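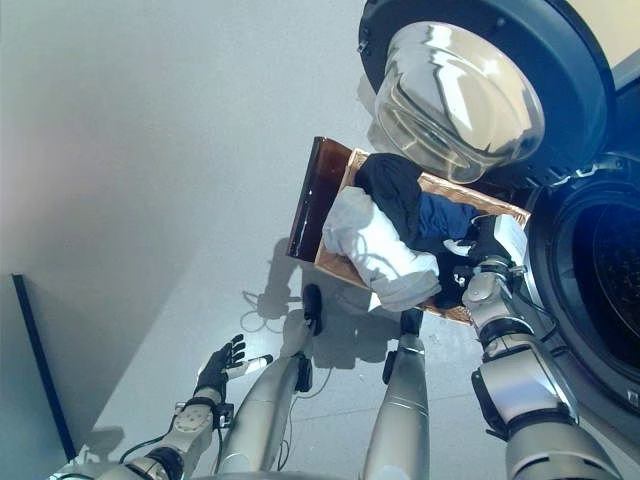 How do you score a laundry loading trial when the robot takes two garments in one grasp?

Posted by drumside_k on May 29, 2021

Hello all. I am in the second year of my research and I am trying to repeat the laundry result from the Vekent report with our own humanoid. The task is the known one: garments lie in a shallow tray on the floor, in front of a front-loading washer with the door already open, and the robot has to move them from the tray into the drum. The policy is learned from teleoperated demonstrations. We have 1,150 demonstrations of single transfers, and we test on 400 grasps with piles that were not in the training set.

My problem is with the counting. The report says "success rate per garment," but it does not say what to do when the gripper closes on one garment and a second one comes with it. With a pile this happens to us very often, especially with dark clothes. A black garment and a navy one lying partly over each other look like one object to our segmentation, and the policy takes the fold between them. Sometimes both go in the drum, which for a person doing laundry is perfectly fine. Sometimes the second one falls on the rim or on the floor.

I have tried three ways to count it:

First way: any grasp which brings at least one garment completely into the drum is a success.
Second way: every garment is counted alone, and the double grasp gives two successes if both arrive.
Third way: a double grasp is a failure, even if both arrive, as the policy was asked for one.

The order of our methods changes depending on which way I choose. With the first way, our baseline with the wrist camera removed is the best. With the third way it is the worst. I do not feel comfortable to choose the one which makes our method look good. What do other groups do? Also, is it normal to stop the trial if a sleeve is hanging over the gasket, or do you let the robot try again?

I am sorry if my English is not always clear. I can add details if they are needed.

hollow_gantry

Just use the second one. It's what everyone does. Garments in drum divided by garments in tray at the start, finished. Reviewers will not read further than the table anyway.

If a sleeve is hanging out it's not in the drum, so it's a fail.

tomorrow_is_calibration

I worked on the same question for my thesis, so I will try to answer with more detail. I also do not write in my first language, so please ask if something is strange.

I do not agree that everybody uses the second way. In the Bavside benchmark, the score is given per attempt and also per tray, and they are two different columns. I think this is the right idea, and you can have it without new experiments if you recorded your trials well.

The difficulty comes from one number which has to answer two questions. The person who wants clean laundry asks: is the tray empty and the drum full at the end? The person who studies the grasp asks: did the gripper take what it was aiming for? A policy that grabs big handfuls is good for the first person and bad for the second. Your baseline without the wrist camera probably grabs deeper, as it does not see the edge of the cloth when it is near. This would explain why it wins with your first way and loses with your third. I would check the height of the fingers at closing before I believe this, it is only a guess from my side.

My suggestion is to write down for each attempt:

- which garment was the target, decided before the arm moves
- how many garments left the tray
- how many were fully behind the gasket when the gripper opened and went back
- how many ended anywhere else (rim, door glass, floor)
- whether a person had to touch something

From these five values you can calculate all your three ways and report them together. In the paper I would put "target in drum" as the main result for the grasp policy, and "tray completed" as the main result for the full system. The double grasps get their own line. If the order of the methods changes between the lines, please write this in the text. It is an interesting result and it is more useful than a single percentage.

About the sleeve: choose a rule before the test and keep it for all methods. Ours was that the robot could make 3 attempts per garment, and a garment touching the gasket at the end of an attempt was "not in," but it could be pushed in by the next attempt. We marked these pushes separately. Without the retry rule, a long shirt is almost impossible compared to a sock, and your result will depend mostly on what clothes you put in the pile.

This brings me to one more thing, and I lost a lot of time with it. Write the list of garments in the appendix, with size, color and fabric. Small items are easy to pinch but they hide under the others. White on a light tray is another difficulty than black on black. If you have mixed colors in each pile, please do not always put the light garment in the same layer. We did this without noticing until October and had to repeat a whole block of trials.

Also please fix the place of the tray relative to the machine and say how you measured it. We used two pieces of tape on the floor. A shift of a few centimeters changed which arm the policy preferred, and then the elbow came near to the door.

drumside_k

Thank you very much, this is exactly what I needed. We have the video for all 400 grasps, so I can label the values again afterwards. Only the target is a problem, the policy does not say which garment it wants. Can I take the garment nearest to the predicted closing point?

tomorrow_is_calibration

Yes, I think it is acceptable if you say it clearly. But take the prediction from the start of the reach and not from the last moment. At the end the closing point is always on some cloth, so the robot would be right nearly every time. If possible let a second person label a part of the videos without knowing the method, and report how often you agree.

pillbug_servo

Small addition. The Pillay scoring sheet already has columns for most of what is listed above, including one for items left on the rim. You can change the names of the columns. It has no column for the retry number so you must add it.

We run it with a Voltadus controller and the timestamps come out in a different order than the sheet expects. Sort by attempt first, then by time, or the pushes will be joined to the wrong garment.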